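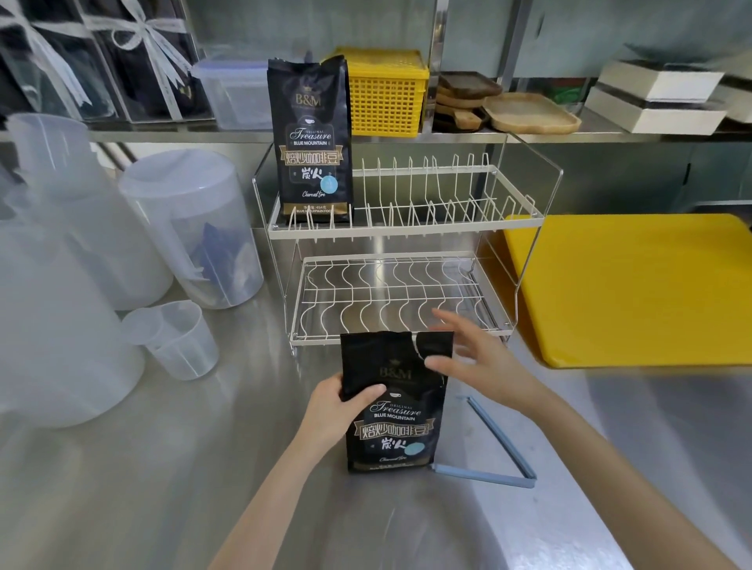 How much money should a small coffee company keep aside when it buys its first robot arm? At our roastery we keep the same amount again as the price of the arm, and we do not sign anything until that second amount is in the bank.

I learned this rule from Carol Stockdale, who did the books for Masgate before she retired and who still answers my calls. She had watched two bakeries and a tea packer buy machines with the whole of their savings. The machines came, and then there was no money for the table to put them on, or for the electrician, or for the weeks when the packing goes slower than before.

I am writing this article because readers of the December issue asked how Masgate came to its decision. I will try to put down the numbers and also the mistakes, of which one was mine.

The job we wanted help with

Masgate supplies beans to cafés and to small hotel kitchens. Some of these customers also pay us to look after their coffee station: we open the bags, fill the grinder, close the bag with a clip, put it back on the shelf, wash the measuring cups. It is boring work and it is spread over the whole day. Saranya Unnithan, who runs this part of the company, came to me with a simple question. Could a machine do the bags?

I thought the answer would be found in a catalog. I asked for quotes from three suppliers and received three thick documents, all with beautiful drawings of an arm lifting a box. A box is a kind thing for a machine. A bag of coffee is less kind. When it is full and sealed, it stands up by itself. After it is opened it changes its shape every time somebody takes beans from it, and if it was torn by hand, the top edge is different on each one. Then the clip must go across it, and for this you need one hand on the bag and another on the clip.

So the first thing we bought was time. Divya Sundaram spent it for us in four kitchens, writing down what people did with their left hand and what they did with their right hand. Her notes are the most useful document in the whole project, and they cost us her salary and some bus tickets. The suppliers had quoted for one arm. After Divya's notes it was clear that one arm would pick up a sealed bag and would be helpless with an open one.

What goes in the budget

The price of the arm is the number that everybody remembers, and in our plan it was less than half of the total. I give the other lines in the order in which they surprised me.

Fingers. The gripper that comes in the standard package is good for hard objects. For bags we needed softer fingertips, and for the sealing clip we needed narrow ones, so we had to pay for a set of each and for a way to change them. Fingertips wear out. Stępień, the workshop that made ours, sells them in packets of 72, and I was angry about this until I saw how many we used in the first season.

The counter. Our customers have stainless steel counters, and steel reflects light into a camera. We tested a matte mat, then a different lamp, then both. The mat was cheap. The lamp needed a permit from one landlord.

Space. A real kitchen counter is already full. There is the dish rack, the pitchers, the cutting board, the sink, a shelf above with boxes and baskets. A machine that needs a clear meter on each side will in practice need somebody to clear it, every morning, and this person's wage belongs in the budget also. We rejected a good offer from Maveck for this reason alone. Their arms were fine and their people were polite, but their safety zone was bigger than the kitchen of our best customer.

Training. I mean training the people and training the machine. For the machine, somebody must show it the task again and again, with bags in every condition. Our supplier, Bamine, asked for 219 demonstrations before they would promise us any result. At first I read this as a way to sell more hours. Fergal Ó Conaill, their engineer, invited me to watch a morning of it, and after the first ten bags I stopped complaining. No two of them had opened in the same way.

Service. Here is my mistake. I compared service contracts by the yearly price and took the lowest. It did not include travel. Our customers are in three towns, so every visit came with a bill for driving. We changed to a better contract after seven months, and the fee for changing was larger than what I had saved.

Rent or buy

We rented first. I recommend this to any company of our size, even though the monthly price looks bad when you put it beside the purchase price. During the rental we learned that we did not want the model we had rented. Its arms could not reach the back of a deep counter, where most kitchens keep the second bag. If we had bought it, we would own it now.

When you rent, please read the page about damage with a cup of something strong. Coffee dust goes everywhere. Our first rental agreement described dust as "misuse," and Carol crossed out this word with her own pen before she let me sign.

Also ask who owns the recordings which are made during the training. Kitchens are private places for the people who work in them. We wrote one page of rules, with Saranya's staff in the room, and Bamine accepted it with two small changes.

What the plan looks like today

We have bought one two-armed unit. It is in our own test kitchen, and it will stay there until it can open, pour, close and put away a bag in front of Saranya without her touching anything. She has the final word. I wanted a date in the plan, and she refused to give me one, so the plan has a list of tasks where the date would be. Closing the clip is still on this list. Pouring from a full bag was crossed off in the spring, pouring from an almost empty one came back on a week later.

The coffee stations are still done by hand. In the budget for next year I have left those wages exactly as they were, and I have added a line for more fingertips. The second unit is in the plan only as a question, with Carol's rule written next to it. We have the price of the arm in the bank. We do not yet have it twice.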